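Setting up a countertop drinks robot: tips from a month with the Gurside two-arm kit

The Gurside kit from Mirnimis is sold as a home and small-bar helper for cold drinks. It comes as two arms, two grippers, a base and a control tablet. We rented one for 30 days through Mallska, which handles leasing and spare parts, and used it mostly for sodas, iced teas and simple mixed drinks. These are the things we wrote down while using it. Most apply to any arm kit that works over a table.

Before you unpack

Measure the table first. The arms need clear space in the middle and enough depth behind it to store bottles. A light table that rocks when you lean on it will rock when an arm stops short, and you will get spills. Put felt or rubber under the short leg.

Get a second person for the base. It goes through a normal door, but it is awkward to hold.

Plan on 3 hours for the first setup, including the calibration routine. Do not skip the second calibration pass. We did, and every pour landed on the wrong side of the glass until we went back and ran it.

Laying out the table

Keep everything that isn't in use against the back edge and leave the middle open. The kit asks you to teach it each bottle position, and once a position is taught, the bottle has to go back to the same spot. Small squares of painter's tape work well as markers. They peel off clean if you change them once a week.

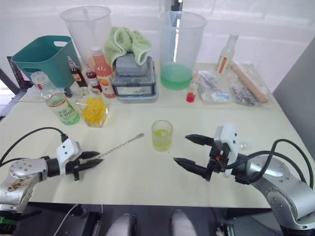
Glass size matters more than we expected when we started with the Gurside. The grippers are happiest with something short that they can reach from the side. A small clear glass standing on the open table, with the bar spoon laid flat to its left, is a good starting layout, and it keeps the crowded part of the table at the back where the pitchers and syrups are. Tall thin glasses tip. Stemmed glasses are not worth trying with the standard fingers.

Use a bar spoon with a twisted shaft if you have one. On a smooth handle the fingers slid during stirring, and we ended up wrapping ours with a silicone band.

Decant what you can. Big syrup bottles are heavy when full and hard to grip when sticky. Clear pitchers are easier to top up, and you can see the level from across the room.

Put lids back on fruit jars between rounds. Open the jar yourself, take out what you need for the next few drinks and close it again. The kit can lift a jar, but we never got it to open one reliably.

Clear up scraps as you go. Bits of plastic wrap and bottle seals get pushed along by the fingers and turn up in the drinks area.

Cleaning

Unplug before wiping. Use a damp cloth on the grippers and a dry one around the joints. Syrup that gets into the edge of a joint cover sets hard, and a cotton swab with warm water is the easiest way to get it out. No bleach, no spray cleaner directly on the arm.

The black fingers slide off after you loosen 2 screws on each. Wash them by hand with dish soap. Lūse, a small accessory maker, sells spare fingers in the same size, and it is worth having a set so one can dry while the other is in use.

Check the cables every Monday or on whatever day you do the deep clean. They should have enough slack to follow the arm all the way out without catching on a bottle cap. If one does catch, move the bottle and teach that position again.

What it costs and what you get

The rental was $646 for the period, with delivery, pickup and phone support included. Cups, syrups and towels are up to you. Support picked up quickly on weekday mornings and slowly after 5 p.m., when we needed it most.

A person is faster for a single drink. The kit makes more sense for a run of the same drink, when someone can refill the back row and hand out glasses while it pours and stirs. Noise is low enough to talk over.

We would rent it again for a weekend event. For everyday use in a kitchen it takes up too much of the table, and packing it away each night means running calibration again the next morning.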